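第四章 双文本对读与校勘

4.1 本章适用范围

本章说明如何在 Curnby 中建立两部叙事作品的对读工程，包括底本导入、分行编号、平行段落标引、异文登记和结果导出。操作前应已按第二章完成安装，并按第三章建立至少一个书库。

本章以两种古典叙事诗的中文译本为操作对象。散文体作品同样适用，但4.3节中的行号设置应改为段号设置，其余步骤不变。

诗行对读与段落对读不能在同一工程内混用。如一部作品为诗体、另一部为散文体译本，应统一采用段号。

4.2 准备底本

底本指对读时作为编号依据的文本，参校本指与底本比较的文本。每个工程只能有一个底本，参校本最多7种。

导入前请检查下列各项：

（1）文件编码为UTF-8。其他编码的文件可以导入，但生僻字可能显示为方框，且导入后无法批量修复。

（2）卷、章标题独占一行，标题前后各留一个空行。

（3）译者注已移出正文。夹在正文中的注文会被计入行数，造成后续编号整体偏移。

（4）引号、书名号前后成对。未配对的引号会使系统把其后的叙述误判为人物话语。

注意：扫描件经文字识别后得到的文本，应先人工校对一遍再导入。“未”与“末”、“己”与“已”一类的形近字误识，在对读视图中会作为异文列出，占用大量登记条目。

4.3 新建工程并编号

1. 在主界面选择“工程”菜单，单击“新建对读工程”。

2. 输入工程名称。名称限50个字符以内，不得含有斜线和冒号。

3. 在“底本”一栏选择已导入的文本。选定后该栏变为灰色，此后不可更改。

4. 在“参校本”一栏添加一种或多种文本。添加顺序即对读视图中自左至右的排列顺序。

5. 在“编号方式”中选择“按行”或“按段”。史诗译本一般按行；译者未保留原诗分行的，选择按段。

6. 设定起始编号。整部作品从1开始；节选应填写所选部分在全书中的实际行号，否则导出的引文出处与通行版本不符。

7. 单击“生成编号”。状态栏显示“编号完成”后方可关闭窗口。

编号生成后，请抽查每卷首行和末行。若某卷末行编号与纸本不一致，先检查该卷内是否有空行被计入，再检查是否有一行被拆为两行。修正后须重新执行第7步，已有标引会自动随行移动。

小心：生成编号期间请勿断开 Fonotero 存储单元。中断后索引文件可能残缺，表现为部分卷次无法打开。出现这种情况时，删除工程目录下的索引文件夹，重新生成即可，底本文件不受影响。
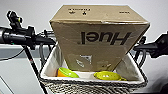
4.4 标引平行段落

平行段落指两部作品中在情节、结构或措辞上可以互相对照的部分，例如海上遇风暴、宴席间追述往事、下至冥界与亡者相见。标引由使用者判断，系统只负责记录与检索，不提供自动匹配。

1. 在对读视图左栏选中底本的起止行。

2. 按住Ctrl键，在右栏选中参校本的对应起止行。

3. 单击工具栏中的“建立对应”。

4. 在弹出的面板中选择对应类型：

情节对应：事件相同或相近，措辞不要求一致。
结构对应：两段在全书中的位置与功能相近，例如均为倒叙的起点。
措辞对应：比喻、套语或人物称号有直接相似之处。
反向对应：情境相同而处理相反，例如同一类预言，一处被遵从，一处被违背。

5. 在“依据”一栏填写判断理由。此栏为必填，最多200字。

6. 单击“保存”。

一组对应可以同时属于两种类型，但须指定其中一种为主类型。检索和统计均以主类型为准。

同一行可以参加多组对应。重叠标引在行号旁以竖线表示，竖线由内向外按建立时间排列。竖线过密影响阅读时，可在“视图”菜单中按类型隐藏。

注意：建立情节对应时，起止行应以完整的句子为界。从句中截取会导致导出的引文首尾不全，系统对此不作提示。

4.5 登记异文

同一部作品有两种以上译本时，可在对读视图中登记异文。原文为同一句而译法不同的，记为“译异”；因版本或排印造成的字词出入，记为“文异”。两类异文分别编号，互不影响。

1. 将光标置于底本中的词语上，按F6键。

2. 在异文面板中，系统列出各参校本同一行的文字。核对是否确为对应位置。译本语序不同，对应词语可能位于上一行或下一行，此时用方向键调整。

3. 选择类别，单击“登记”。

4. 人名、地名的译法差异不宜逐条登记，应在“专名表”中合并处理。专名表建立后，检索任一译名均可查到全部译名所在行。

专名表的格式为每行一个专名，首列为标准译名，其后各列为别译，列间以制表符分隔。保存后须选择“刷新专名”，否则检索仍使用旧表。人物有多个称号的，称号与本名应分行填写，并在末列注明所属人物。

4.6 检索与统计

“检索”窗口可按词语、行号范围、对应类型和人物话语四项条件组合查询。四项均为空时，列出工程内全部标引。

随安装包提供的示范工程共有1,249条标引，可用于熟悉检索条件。示范工程为只读，需要修改时请先另存为新工程。

统计结果以表格显示，列项包括卷次、对应类型和所占行数。所占行数按底本计算，重叠部分只计一次。因此各类型行数相加可能大于总行数，属正常情况。

统计数据仅反映已经标引的内容。标引不完整时，不应以某类对应数量的多少作为两部作品关系的论据。

4.7 导出

1. 选择“文件”菜单中的“导出”。

2. 选择格式。供打印的选“排版文本”，供其他软件处理的选“表格文本”，供 Prasex 书目管理软件读取的选“书目交换”。

3. 选择引文出处的样式。默认样式为作品名、卷次、行号，三者以逗号分隔。采用 Guerra 样式时，卷次用汉字，行号用阿拉伯数字，起止行之间用一字线连接。

4. 勾选是否附带“依据”栏。附带时，依据排在引文之后另起一行。

5. 指定保存位置，单击“开始”。

导出完成后请打开文件检查首页和末页。含有生僻字的文本，应在另一台未安装 Curnby 字库的计算机上再检查一次。

注意：“书目交换”格式不保留反向对应这一类型，导出时一律并入情节对应。如需保留，请同时导出一份表格文本。

4.8 常见问题

对读视图左右两栏滚动不同步：检查是否启用了“锁定单栏”。未启用而仍不同步的，说明两部文本尚未建立任何对应，滚动只能按比例进行。建立首组对应后恢复正常。

行号旁的竖线消失：多为类型被隐藏。在“视图”菜单中选择“全部显示”。

按F6键无反应：工程中没有参校本，或光标位于标题行。标题行不参与异文登记。

人物话语检索结果过多：正文中有引号未配对。使用“工具”菜单中的“引号检查”，按列出的行号逐一修正，再重新生成编号。史诗中常有转述话语，应以单引号标出内层，双引号标出外层，层次颠倒也会造成误判。

导出的行号与纸本相差固定数值：起始编号设置有误。在工程属性中修改起始编号即可，不必重新标引。

专名检索遗漏：检查专名表列间是否误用空格。空格会被视为译名的一部分。

4.9 备份

每次完成一卷的标引后，应使用“工程”菜单中的“打包”命令生成备份。打包文件包括底本、参校本、标引、异文和专名表，不包括视图设置。

恢复备份时，选择“工程”菜单中的“解包”，指定一个空文件夹。解包到已有工程的文件夹会覆盖同名文件，且不可撤销。

由旧版本打包的工程在首次打开时会转换格式，转换后旧版本无法读取。多人使用同一工程的，应先统一软件版本，再行解包。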